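Skip to main content
Home / Healthy Living / At Home / Tips

Working Out at Home: Household Tips for Small Spaces
By Trefor Howells

Filed under: Exercise, Home, Storage

Most of the mail I get about home exercise has little to do with exercise. Readers want to know where to put the mat, how to get the smell out of it, what to do about the downstairs neighbor, and whether they can hang a pull-up bar in a rental. I have collected the answers I give most often and grouped them by subject. Several come from Geum-ok Myung, who teaches a morning stretching class at the Grorkum center and has run it out of a very narrow room for years.

Finding the floor

You need less room than you think. Lie down with your arms out to the sides, then sweep them overhead. If you don't touch anything, you can do nearly every floor exercise there is. Mark the corners of that space with four small pieces of painter's tape. Painter's tape comes up clean from most finished floors if you replace it every couple of weeks. Masking tape left down through a warm July will leave gum behind. If that has already happened, rub it with a little cooking oil on a paper towel, wait ten minutes, and wash with dish soap.

Check overhead too. Ceiling fans and hanging lamps get hit more often than furniture does. Stand in the middle of your space, reach up, and go on your toes. If you can touch the light, move over.

Rugs slide. A rubber rug pad cut an inch smaller than the rug on every side will hold it. Do not exercise on a rug with no pad, and don't put a yoga mat on top of a thick rug, where it bunches up under your feet.

Mats

New mats smell. Unroll the mat and hang it over a shower rod or a porch rail in the shade for two or three days. Direct sun dries out the foam and the surface starts to crumble.

To clean a mat, use a quart of warm water with half a teaspoon of dish soap. Wipe it down with a soft cloth, go over it again with plain water, and hang it until both sides are dry. Too much soap makes a mat slick, and it takes several rinses to get it out. Natural rubber mats should not get vinegar or any kind of oil. The foam kind will tolerate one part white vinegar to three parts water if it has gone sour.

Roll the mat with the top side facing out. The ends will lie flat when you put it down. Geum-ok keeps hers closed with a strip cut from an old pair of tights, which doesn't dent the foam like a rubber band does.

Do not put a mat in the washing machine unless the label says so. I did it once with an Elley mat and spent an afternoon picking foam out of the drain filter.

Bands and tubes

Resistance bands fail from drying out. Keep them in a drawer, away from windows and heat registers. Before you use one, stretch it gently between your hands and look for small cracks or a whitish patch. If you see either one, throw it out. A band that lets go at full stretch can hurt your face or your eyes.

Flat latex bands get sticky in humid weather. Dust them with a little cornstarch, shake off the extra, and fold them loosely. Don't tie knots in them. If you need a loop, wrap the band twice around your hand.

A closed door makes a good anchor, but pull from the side where the door closes toward its frame and not from the side where it swings open to you. Lock it if you can. Put a sock on the knob so other people in the house know to knock.

Weights without buying weights

A gallon of water weighs a little over eight pounds. A half gallon is a little over four. Milk jugs work well because of the handle, but put a strip of tape over the cap. Laundry detergent bottles are sturdier and the caps hold better.

Sand is heavier than water for the same size of container. Use dry play sand and fill the bottle through a funnel made from a sheet of stiff paper. Tap the bottle on the floor as you go and it will settle.

Canned food is fine for shoulder work. Take cans from the same shelf so they match.

For a heavier load, use a backpack with books in it. Put a folded towel against the back side first so the corners don't dig in. Pack the heaviest books closest to your spine.

If you own real dumbbells, keep them on the floor. They fall off shelves, and they bow cheap shelving. An old rubber boot tray holds six or eight and can be pushed under a bed. Wipe iron weights with a dry cloth after use. If rust has started, scrub with steel wool, wipe, and rub in a few drops of mineral oil. Wipe again until your hands come away clean.

Noise

If you live upstairs, skip the jumping. Step-ups on the bottom stair, fast marching, and slow squats will get your heart going without shaking anyone's ceiling. Interlocking foam tiles help with footfalls. They do very little for dropped weights. For that you need dense rubber, and a horse stall mat from a farm supply store is the cheapest way to get it. One is heavy enough that you will want a second person to carry it. Let it air out in the garage for a week first.

Treadmills and bikes rattle when they aren't level. Set a glass of water on the deck with the machine off and look at the water line. Most machines have feet that screw up or down. I had a Strand bike that hummed for a year before I got down on the floor and found one foot hanging in the air.

Keep the plug end of the cord where you can reach it, and vacuum under the machine once a month. Lint and pet hair get pulled into the motor.

Using a mirror

A mirror helps with form, especially for squats and anything done on one leg. You don't need a wall of them. One mirror that shows you from the head to the knees will do for most standing work. Turn sideways to check your back, then turn your head to the front again before you start moving. People strain their necks watching themselves.

For seated exercises, a dresser or vanity mirror is the right height. Sit up straight, put both feet on the floor, and see whether your shoulders are level.
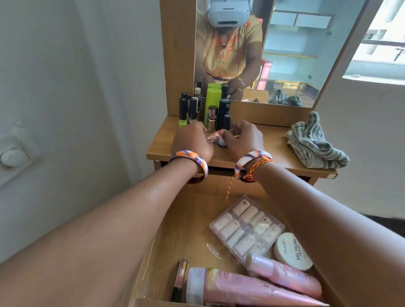
Shoulder rolls, neck turns, and wrist circles can all be done in a chair, and they are where Geum-ok starts everyone, including people who tell her they don't need it. Use a chair with four legs and no wheels. Push the back of it against a wall if the floor is smooth.

Clean the mirror with a damp microfiber cloth and dry it with a second one. Spray the cloth and not the glass. Cleaner that runs down behind the edge will turn the backing black over time.

If you lean a tall mirror against the wall, fasten the top to a stud with a strap. Do this before you exercise anywhere near it.

Clothes and shoes

Sweaty clothes should not go straight into a closed hamper. Hang them over the tub until they're dry, then put them in. Wash them inside out in cool water with half the detergent you normally use. Leave out the fabric softener, which coats the fibers and holds the smell in. If a shirt still smells after washing, soak it for half an hour in a sink of cool water with a cup of white vinegar, then wash it again.

Pull the insoles out of your shoes at night. Stuff wet shoes with newspaper and change the paper after an hour or two. Don't put them in the dryer or on a radiator, as the glue in the soles softens.

Write the month you bought the shoes on the underside of the tongue with a laundry marker. You will not remember otherwise.

Water and towels

Bottles with a straw need a brush for the straw. A pipe cleaner will do it. Wash the gasket in the lid separately, and pop it out with the handle of a spoon. For a bottle that has gone stale, fill it with warm water and a tablespoon of baking soda and leave it overnight with the cap off.

Cut old bath towels into hand towel size and keep a stack by the mat. They don't need to be hemmed if you zigzag the edges or don't mind a few threads.

Keeping track

A wall calendar and a pencil is still the best system I know. Put down what you did and for how long. Mine for the spring says things like "25 min, stairs" and "walk, knee sore." When I went to the doctor about the knee, I took the pages with me and they were useful.

I tried a Jamari step counter for a while. It's fine, but I kept leaving it on the bathroom sink, and one day it told me I had walked 651 steps when I had been outside all morning. If you use one, clip it in the same place every day and keep the charger next to your toothbrush.

Before you start, talk to your doctor if you have been inactive for a long time, have a heart condition, or get dizzy when you stand up. Stop if something hurts in a joint or in your chest.

Questions readers sent in

Pull-up bars in a rental: The kind that hooks over the trim can leave dents. Put a folded washcloth behind each contact point. Check the trim first by pulling on it with your hand. If it moves, don't hang from it.

Exercise ball that won't stay firm: Balls lose a bit of air in a cold room. Let it warm up indoors for a day before adding more. If it's still soft, brush soapy water over the plug and look for bubbles.

Chalk on carpet: Vacuum it dry. Do not wet it until you have vacuumed twice.

Send yours to the Healthy Living desk, Box 2510, or leave it at the front counter at Grorkum.

More in At Home
Stretches for the garden
Packing a lunch that keeps
Back to top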